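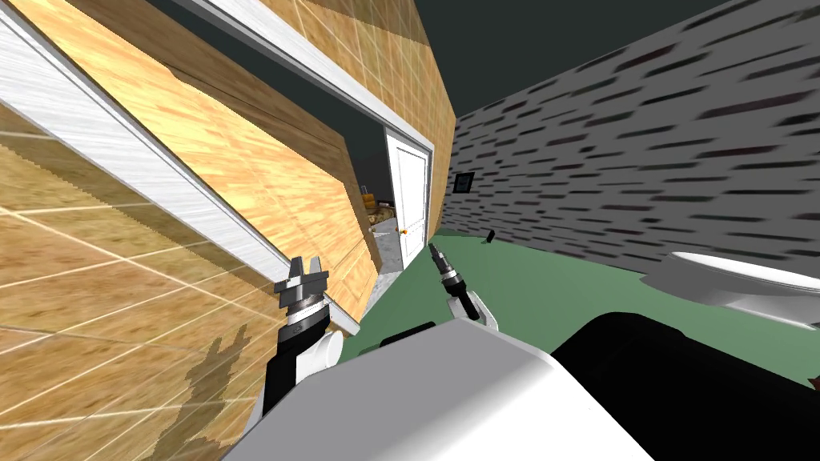

Bathroom map, Korkwood simulator, both arms raised, door open to the next room.

Search this diary Enter keywords Go

Home – Diary – Bench notes – Parts – Archive – Contact

Trial diary, Korkwood, second entry

Started at 6:40 in the morning, before the office machine was wanted for anything else. The install from yesterday had finished its shader build overnight and the home scenes loaded without complaint. Korkwood ships 24 of them in the standard kit. I went to the bathroom map first. Kitchens sell simulators and get most of the polish. A small room with one door in it is a better test of whether the thing is worth paying for.

The task for the week is the same one I used on Birkano in the spring: start in the bathroom, get both arms up and forward, line up with the doorway, drive through without touching the frame, stop in the next room. It has no grasping in it. I want to know how the base, the arms and the room geometry behave together before I care about fingers.

First impressions of the map. The textures are uneven. The wood-grain tile on the left wall is good, with grout lines thin enough that I checked whether they were geometry or paint (paint, a normal map, fine). The grey wall opposite has a brick pattern that smears into short dark streaks at an angle, and I would call that one unfinished. The floor is a flat sea green with no pattern on it at all. For a vision policy that matters. A floor with no texture gives the tracker nothing to hold, and the tiled wall has to do all the work. I will probably swap the floor material before I collect anything.

Shadows are on by default and they are hard-edged. The left arm throws a jagged one across the tile. I tried the soft shadow option and the frame time went up more than I was willing to accept, so it is off again. Jagged shadows are at least consistent from run to run.

The head camera came up tilted. The horizon in the view is a long way off level and the wood wall leans hard to the right. I spent most of an hour on this. The robot file I imported came from the Yensuk converter, and the converter writes the camera mount as roll, pitch, yaw in one order while Korkwood reads it in another. The manual does mention it, in a table, in the appendix on imported robots, under a heading about lights. With the angles entered in the right order the horizon levels out. I saved the tilted mount as a separate config all the same. A tilted view is a decent stress case and I did not want to type those numbers again.

Arms next. Joint limits came through the converter correctly on both sides. The left gripper, parallel jaw, two fingers, opens and closes across its full travel. The right one stayed closed on the first load. Sent it an open command from the console and got an acknowledgment and no motion. The cause was a mimic joint that the converter had dropped on one side only. Added it back by hand in the robot file, reloaded, both open. Total cost: 35 minutes, most of it reading the log, which prints every joint name twice.

Self-collision is off by default. I do not understand this choice. With it off, the forearm can pass through the white body housing and the simulator reports a clean run. I turned it on and reran the same arm path and it stopped the motion short of the housing as it should. Anyone who trials this kit on the default settings will get success rates that are better than they have earned. Wrote to support at 10:15 to ask whether the default is the same in the paid tier.

Then the door runs. The door itself is a hinged body with a friction value and it stays where you put it. I left it open against the far side of the opening for the whole set. The doorway is the narrow point and the arms are the wide part, so the order of moves matters: tuck, then drive. With the arms held forward as they load, the base planner computes clearance from the base footprint only. It does not know about the elbows. This is the same fault I wrote up for Birkano and I had hoped to find it fixed here. There is a setting called extended footprint which takes a list of links. Once I had listed the forearms and the wrists the planner refused the untucked path, correctly, and accepted the tucked one.

Set of runs, fixed seed, tucked, self-collision on, extended footprint on. 1105 steps from start pose to stop pose on the first run. Same number on the second. Same on every repeat after that, and the logs match line for line. That is the best thing I have to say about Korkwood so far, and it is a large thing. Birkano never gave me the same step count on two runs with the same seed, and the answer I had from them was that I should average.

With the tilted camera config and the vision-based planner, results were worse. The planner found the doorway on most attempts but placed the threshold too near, and the base slowed early. It appears to be reading the white trim strip on the tiled wall as part of the door surround in some poses. The two are the same white and the strip ends not far from the left gripper in the view. A recolor of the trim would settle whether that is the cause. The material editor is clumsy: you cannot select by clicking, you have to know the part name, and the names in this map are of the sort trim_b_copy_copy.

Collision shapes. I turned on the overlay and looked at all of them. The toilet is one convex hull, so the bowl is solid as far as physics goes. No use for any task that involves the bowl, acceptable for driving past. The picture on the grey wall has no collision shape at all. The small black object on the floor at the base of that wall has one, a box, and a mass of zero, so it behaves as if it were bolted down. I could not find out what it is meant to be. The part name is prop_07. The clutter in the next room is static too, merged into one mesh, yellow and tan, and useless for picking. If I want to do anything in there after the door I will have to bring my own objects.

Lunch.

Afternoon on cost. The seat is 1755 for the year and includes 2 machines. The floating license is on request, and I have asked. For comparison, the Deltham package is cheaper per seat but charges for every scene past the first few, and its scenes are no better than these. Birkano is free for my size of shop and costs more in hours than either. I kept a rough tally of my own time against Birkano last year and I do not intend to publish it.

Memory use with this one map loaded was steady across the afternoon. No leak over repeated resets. Reset itself takes under a second, where Deltham reloads the whole scene. Headless mode works but writes its images upside down unless a flag is set. The flag is in the manual, properly indexed.

Support answered at 4:20. Self-collision is off in the paid tier as well. The reason given is load time. They did send a small patch file that turns it on for all imported robots, and it works, though it also resets the camera mount to the order I had fixed by hand this morning. Fixed it again. Copied the config somewhere the patch will not look.

Open items before I decide:
– floor material, replace and rerun the vision set
– trim recolor, same
– closed-door start, with the left gripper on the knob (it is small and round, and I expect the parallel fingers to slip)
– ask whether scene part names can be changed without breaking updates
– floating license price

The knob is the one I am least sure of. Contact on round parts was poor in the last release by their own change notes, and the new notes say only that it has been improved. I will set friction to the default and leave it alone for the first set, then raise it and see how far it has to go before anything turns. If it needs a silly value I will write that number down and send it to them.

Left the machine running a long batch of the tucked path with the start pose moved a little each time. Logs go to the second disk. The first one has filled up once already this month.

Recent entries
Korkwood trial, first entry: install and license server
Yensuk converter and dropped mimic joints
Deltham scene reload times
Birkano, closing notes
Spare wrist cable, part numbers
Bench power supply, fan replaced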